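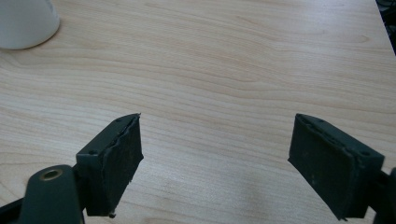

Hand-held gripper, fingers open, white cup at the far left of the table. Left pad torn along its top and inner side.

Zindonside Workshop > Notebooks > Grippers > Fault entries

14th August
Entry by Ruth Lockwood. Checked with Liam Rowbotham.

Subject: pad wear and loss of grip on the Dokier hand-held gripper.

The gripper was withdrawn from cup trials this afternoon following repeated slips. The count for the present pads stood at 368 closures when the work was stopped. The maintenance sheet asks for an inspection at 300, and that inspection was not carried out. The omission is mine. The sheet was on the other bench and the count was being kept on paper.

The slips were of one kind. The cup was taken squarely between the fingers, lifted a short way, and then turned towards the left finger before dropping. No cup was broken and no person was hurt. Mr Rowbotham stopped the trial when a cup came down near his hand, and I record that he was right to do so.

On inspection the foam on the left finger was found to be ragged, with small pieces hanging from it. The right pad is dusty and lightly scratched but has kept its shape much better. The uneven wear points to the left finger doing more of the work than it should. Two causes were considered: a left finger sitting slightly proud on its bracket, and play at the pivot in the left link arm.

The bracket screws were tried first. Neither would take any further turn, and the finger did not rock when pressed by hand. The pivot was tried next, with the fingers fully open and nothing between them. 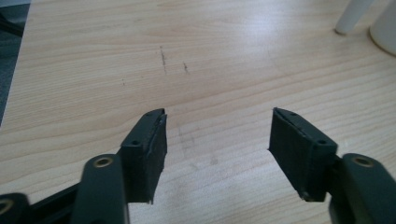

Movement at the left pivot was slight but could be felt, and was greater than on the right. I am not satisfied that this accounts for all of the wear. The trigger cable was replaced in January by Bellamy, and the fingers may have been closing a little out of step from that date. No note was made at the time of how evenly they met, so there is nothing to compare against.

The wooden table was also looked over, as loose foam under a cup would spoil the next set of trials. It is to be wiped down before any further work. The marks in the grain are to be left alone – sanding was suggested and I have declined it, as the other group uses the same surface.

Actions:
Both pads to be replaced together. The left is not to be changed singly.
Left pivot bushing to be drawn and measured. Liam Rowbotham has this in hand.
Trials 52 onwards in the present set to be marked doubtful. The earlier ones may stand.
Closure count to be written on the trial sheet itself at the end of every set.
Hands are to be kept clear of the table from the moment a lift begins until the cup has been set down. This applies to whoever is noting results as well as to the operator.

The gripper has been tagged and is not to be used for lifting, with or without new pads, until the bushing has been measured. Fivport has been asked whether the thicker pad can be had in the same width. No reply as yet.

Still to settle: whether the slips on the smooth cup and the slips on the ribbed cup should be entered under one heading. I have kept them apart for now.

R. Lockwood

Recent entries
Fivport pads: adhesive lifting at the corners
Bushing wear, notes on measuring
Trigger cable replacement (Bellamy)
Trial sheets: revised layout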